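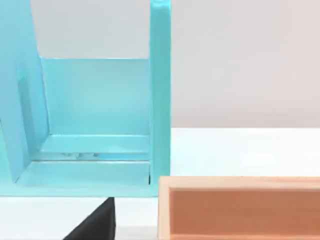 Turquoise unit, side post and back panel

Ticket 226 — Label printer skips every third label after firmware update
Product: Wamerel desktop label printer, USB
Site: Hallus stockroom
Status: Resolved
Priority: Normal

Reported problem
The printer feeds one blank label after every two printed ones. The fault began after the July firmware update. Print quality on the good labels is normal. No error light, no message in the queue. The user prints shelf labels and bin labels from the Trevum inventory client, usually in batches of 50 or more.

Initial checks
Power cycled the printer. No change.
Cleaned the gap sensor with a dry swab. No change.
Loaded a new roll of the same stock (Abou Zeid, die-cut, matte). No change.
Ran the built-in self test. All labels printed with none skipped.

The self test does not use the driver, so the sensor and the feed roller were ruled out at this point. Moved on to the driver settings.

Driver
The stock size in the driver was correct. The gap height was set to 3 mm, matching the roll. Media type was set to "Continuous" and should have been "Label with gaps". The update had reset this field to its default. Changed it back, printed ten labels from the driver's own test page, none blank.

Printed a batch from the Trevum client. The skip came back at label 13 and then repeated every third label as before.

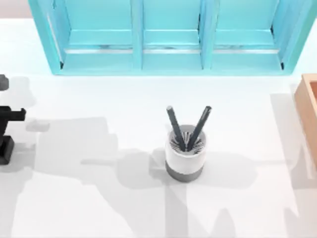

Page 2 of 3

Client side
The client keeps its own copy of the page setup inside each template and sends it with every job. Whatever is stored there overrides the driver. Opened the shelf label template and found the page length 1 mm longer than the label. On short jobs the printer corrects for this at the gap. On longer jobs the error adds up until the printer reads the next gap as a missed label and feeds one blank to catch up.

The template had carried the wrong length for some time. The older firmware allowed more drift before it fed a blank, so the fault did not show until the update.

Fix
1. In the driver, set Media type to "Label with gaps". Apply.
2. In the client, open Templates, then Page Setup. Set the length to match the label, excluding the gap.
3. Save the template under the same name. Saving under a new name leaves the old one as the default.
4. Close the client fully, including the tray icon, and reopen it.
5. Hold the feed button until the light blinks twice, then release. The printer measures the roll again.

Result
Reprinted the full shelf set, 1,524 labels over several rolls. No blanks. One label was crooked at a roll change — reseated the roll guides and reprinted it.

Open items
The bin label template has the same wrong length and has not been corrected. Copies on the second workstation need to be checked as well. Driver defaults will be reset again by the next firmware update, so repeat step 1 after installing it.

Closed. Reopen under the same ticket number if the skip returns.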